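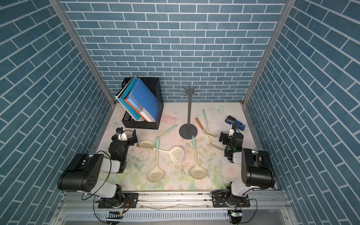

4. Rest, travel and the home side

4.1 Games and clubs

The data cover all regular season games played in the Rurora League over nine seasons. The league had 11 clubs throughout, although two of them changed their names and one moved to a different town. We treat a club that changed its name as the same club, and the club that moved as two separate clubs, one before the move and one after it. Play-off games, pre-season games and the short cup competition held each November are left out. Cup games do count when we work out how many days of rest a team has had, as a team that played in the cup on Friday is no fresher on Sunday than one that played a league game.

After removing games that were abandoned or awarded, we had 2,124 games with a full score by quarter. For 1,609 of these we also have the attendance and the time of the opening tip. The missing attendances are mostly from the first two seasons, when clubs sent in their match sheets on paper and the attendance box was often left blank. We have not tried to fill the gaps. Results that use attendance are based on the smaller set, and all others use the full set.

Final scores were taken from the league's results archive, downloaded on September 21, 2020, and checked against the scoring records kept by Breltano, the firm that supplied the league's scoring software from the fourth season onwards. The two sources disagreed on a small number of games. In most of these the difference was a single basket credited to the wrong quarter, so the final margin was the same. Where the final margin differed we used the league's figure, which is the one that decided the table.

4.2 Measuring rest

We define rest as the number of full days between the end of one game and the start of the next. A team that plays on Friday evening and again on Saturday evening has no full day of rest. A team that plays on Friday and then on Sunday has one. Anything above six days is grouped together, since the long gaps in the fixture list mostly fall at the mid-season break and do not tell us much about tiredness.

Earlier work on lower leagues has often used the rest of the away team alone. The reasoning is that the home side sleeps in its own beds and follows its normal week, so its rest matters less. We do not make that assumption. The main variable in our models is the difference between the two teams' rest days, with the home team's rest entered separately. Both teams being tired is a different situation from both being fresh, and a simple difference would hide it.

Travel is measured by road distance between the two home arenas. The league's clubs travel by coach in nearly all cases. When a team played two away games on following days, we used the distance from the first arena to the second, on the understanding that teams stay overnight near one of them. Clubs we contacted confirmed that this was the usual practice, with some exceptions where the two towns were both close to home. We were not able to identify these exceptions game by game.

4.3 Home advantage before adjustment

Home teams won 58 per cent of all games. The share was steady from season to season, and there was no clear upward or downward trend. The mean home margin was a little over three points. As in most studies of basketball, the advantage was built mainly in the first quarter. Home teams outscored visitors by more in the opening quarter than in the second and third combined, and the fourth quarter was close to level. Part of the fourth quarter result reflects teams that are well ahead resting their starters, and it should not be read as home advantage fading late in close games. When we kept only games with a margin of five points or fewer after three quarters, the home side again had a small edge in the fourth.

There were large differences between clubs. Narnbridge had the strongest home record compared with its away record in seven of the nine seasons. It plays at the Latuheru Arena, which holds around 4,000 people and is the largest building in the league. The next largest holds fewer than half that number. It would be easy to put the club's record down to its crowd, but Narnbridge is also the most remote club in the league, and visiting teams have the longest journeys to reach it. The two explanations are hard to separate with one club, and we return to this in section 4.5.

4.4 Effect of rest

The main results come from a linear model of the home margin, with terms for the strength of each team, the difference in rest, the home team's own rest and the distance travelled by the visitors. Team strength was estimated separately for each season. We also fitted a logistic model of home wins with the same terms. The two models agree in direction for every term, and we report the linear one as it is easier to read. 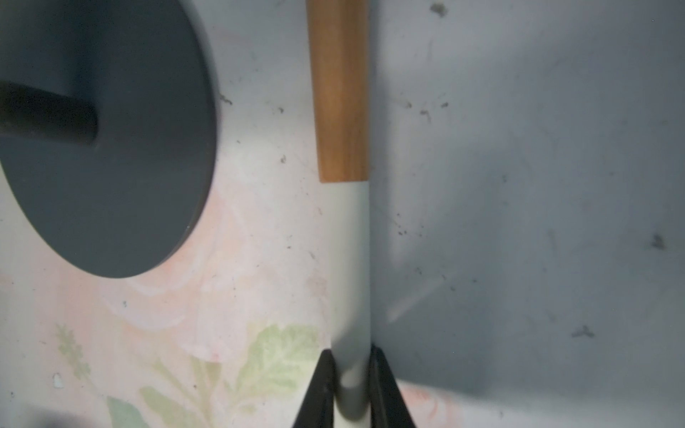
A visiting team with no full day of rest, facing a home team with at least two, did worse than expected by just under two points. One full day of rest removed most of that loss. Beyond two days we found no further gain. Teams with five or six days of rest did no better than teams with three, and in the logistic model they did very slightly worse, though the difference is well within the range that chance would produce. The estimates for each level of rest are plotted with their intervals in Figure A1 of the appendix.

The home team's own rest had a smaller effect. Home teams playing for the second time in two days lost less than one point compared with fully rested home teams. This may be partly a matter of who is scheduled to play on both days. The league gives double weekends to all clubs, but clubs that share their arena with other sports have less choice over when these fall, and several of them have been weaker sides. Our strength terms should deal with most of this, but they are estimated for whole seasons and cannot follow a team that improves or falls away during the year.

We also looked at whether tiredness showed up in a certain part of the game. Visitors with no rest lost ground mostly in the third quarter. Coaches of such teams used more players in the first half than they normally did, and it may be that the usual starters were being saved for later. The scoring records do not give playing time before the fourth season, so this part of the analysis covers fewer games and we give it less weight.

4.5 Distance and attendance

Distance had a small effect once rest was taken into account. Longer trips went with worse results for the visitors, but the relation was weak for journeys under two hours and rested mainly on the longest ones. With Narnbridge's home games removed, the estimate fell by about a third and its interval included zero. We cannot therefore say that distance matters across the league as a whole.

Attendance was entered as a share of capacity and, in a separate model, as the raw figure. Neither had a clear effect when the model included a term for each home club. In other words, a given club did not do noticeably better at home in front of a large crowd than in front of a small one. Some care is needed here. Crowds are larger when the visitors are strong, and a strong visitor makes a home win less likely. Our strength terms allow for this only in part. The opening round of each season is a useful check, as ticket sales at that point depend mostly on the previous year, but there are too few such games to settle the question.

Tip-off time made no difference. Afternoon games, which might be expected to trouble teams that had set out early in the morning, had the same mean home margin as evening games to within a fifth of a point.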